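I've been picking at the Clormont quarry again, and I think I finally have the lower beds sorted out in my head. My notebook disagrees, but my notebook is mostly mud at this point.

Quick recap if you're new: the old face at Clormont is limestone at the bottom, then a band of soft gray shale, then more limestone, and the good stuff (brachiopods, mostly, and the odd scrap of coral) comes out of the shale. I always figured that was the same shale you get over at Clincombe. Same color, same crumbly feel, same habit of falling apart in your pocket on the way home!

Except the shells don't match. I spent most of May washing and sieving, and I've now got 618 bits from Clormont that I can put a name to, at least down to genus. Only 64 of them are the little ribbed kind that's all over the place at Clincombe. So either the sea floor was really different a few miles away, or these are two separate shales and I've been lumping them together for years. I'm leaning toward two shales.

The old Warker guide draws them as one bed, by the way - one long stripe right across the valley. I love that guide, but the section was clearly drawn by somebody in a hurry.
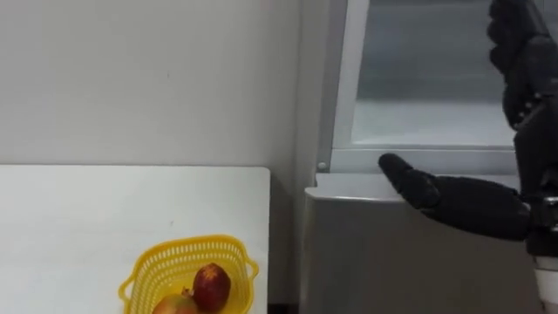

What I really need is the contact. If the limestone over the Clincombe shale has the same nodules in it as the one at Clormont, I'll have to eat my words. There's a track cut on the Sârbu side where it ought to show, under a lot of brambles, and I'm going to take the loppers up there once the nettles die back.

Meanwhile I still have two buckets to sieve, and the drain in the utility sink is running slow again. I do let the mud settle first, I swear. Most of it, anyway.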